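Clirkov extends household battery take-back scheme to Lellstead

Clirkov, the regional recycling company, has confirmed that its household battery take-back scheme will open to residents of Lellstead in August. The scheme has operated in neighbouring Vamska since last spring, where 813 households are now registered.

Under the arrangement, residents may hand in used batteries from torches, toys, radios, hearing aids and similar items free of charge. Collection points will open at the Mahuika Centre and at Lellstead Library. Both will accept batteries from 8 am until 6 pm.

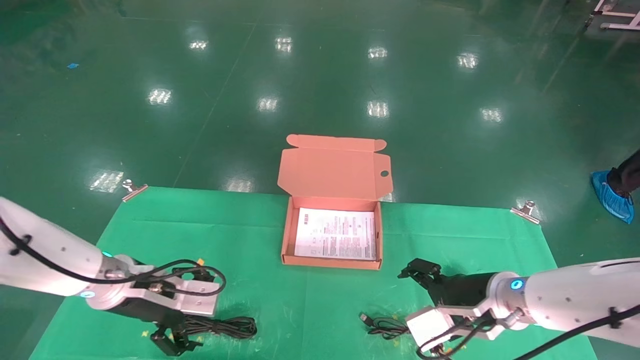 Do residents need to register before using a collection point?

Registration is optional. Anyone living in Lellstead may hand in batteries at either point, but registered households will also receive a storage pouch and notice of any change in opening hours.

Batteries thrown away with general waste can be crushed in collection vehicles and may catch fire. Clirkov asks residents to place tape over the ends of lithium and 9-volt batteries before storing them, and to keep all used batteries away from children. Damaged or swollen batteries should not be left at the library and must be handed to staff at the Mahuika Centre.

The Vamska scheme collected 522 kilograms of batteries in its first season. Sorting will continue to take place at the Clirkov depot in Vamska, from which each type is sent on for treatment.
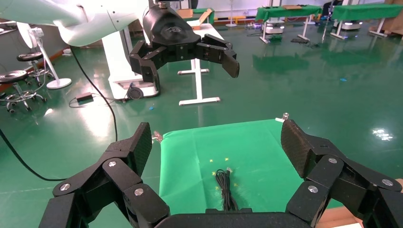 Car batteries and batteries from electric bicycles fall outside the scheme and should be taken to the household waste site as at present. Businesses in Lellstead may apply for a separate collection, subject to a limit of 200 kilograms a month.

Clirkov will review the opening hours after the first 2 months of operation. Registration forms are available from both collection points and may be returned there in person.

Notes to editors

Clirkov provides recycling services to households and small businesses in Vamska and the surrounding district. Press enquiries should be addressed to the Clirkov communications office in Vamska.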